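Two Grippers, One Old Desktop: An Afternoon at the Benden Workshop

The first thing I noticed when I walked into the Benden workshop in Sastley was how quiet it was. I suppose I had expected more clanking. What I got was a good cup of coffee, a stool next to a metal workbench and a very patient engineer who had agreed to talk to me about fingers -- robot fingers, that is, and how you go about choosing between them.

Benden has spent the summer comparing two grippers for a project called Porkis, in which a robot arm takes desktop computers apart for repair and puts them back together. Both have two fingers. One came from Poduval, a smaller maker the team had never bought from before, and the other is the house gripper that Benden has used on nearly everything for years. Same arm, same controller, same list of jobs. "We wanted to be fair about it," the engineer told me, "and being fair takes much longer than you think it will when you write the schedule."

I asked why they had picked old office computers to test with, when there must be easier things to pick up. She laughed at that. "Easier things don't tell you much. Any gripper can pick up a block. A computer has parts that are heavy, parts that are thin, parts that sit down in a hole with cables all around them. You can find out in one morning what would take a month with blocks." She also admitted to a soft spot for the machines themselves. Her first job was fixing them in a school district office, and she can still tell you which screws come out first.

The part everyone at Benden seems to talk about is the memory. A memory module is light and flat, and it has to go down into its slot straight, with a firm push at the end. Squeeze too gently and it swivels between the fingers. Squeeze too hard and you start to worry about the chips. "People ask me about the hard drive, because it's big," she said. "The hard drive is fine! The drive goes in its caddy and the caddy has nice flat sides. I've never lost sleep over the drive. It's the memory that I lie awake over."

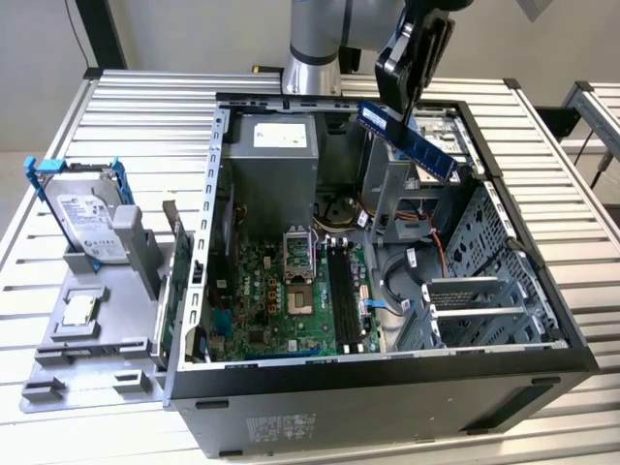 A memory module in the gripper over the open tower, with the drive and processor in the tray alongside.

The tray was a late addition, and she is rather proud of it. In the early weeks the parts were simply set down on the bench, and a good share of the failures had more to do with where a part was lying than with the fingers picking it up. So the team made a holder with a place for each thing. "It felt a little like cheating the first day," she said. "Then we looked at the numbers and could finally see the grippers in them."

And there are a lot of numbers. By the time I visited, the team had logged 2868 attempts across the whole list of jobs, and of those, 228 had ended with a part dropped or a run stopped by hand. I wanted to know, of course, which gripper was to blame. She took her time answering. The house gripper closes faster and is easier to set up, and on the bigger parts she would choose it every time. The Poduval has a slower, softer close, and it was the better of the pair on memory, especially once the team swapped in fingertips with a bit more grip. "If you made me pick one today, I'd pick the Poduval, and I'd complain about the setup menu every single morning."

The menu came up more than once, I should say. Changing the force setting on the Poduval means going through the controller and restarting the program, and that takes about 30 seconds. It doesn't sound like much, but when you are trying one setting after another, you begin to feel every one of them. She has written to the maker and received a very friendly reply, and she has hopes for the next update.

I also asked about cables, having seen for myself how many wires run through one of these cases. "Oh, the cables," she said, and put down her cup. A wire that leans a little to one side can brush a finger on the way down, and then the arm feels a bump and stops, as it should. For now the arm comes in from above and stays as upright as it can. The next round of tests, due to start in September, will look at slimmer fingertips for both grippers, and at a second camera mounted lower to see under the drive bay.

Before I left I asked whether she would trust the arm with her own computer at home. She thought about it for a good while. "The memory, yes," she said. "The processor, ask me again after the next round. And I'd want to be standing right there with my hand on the stop button."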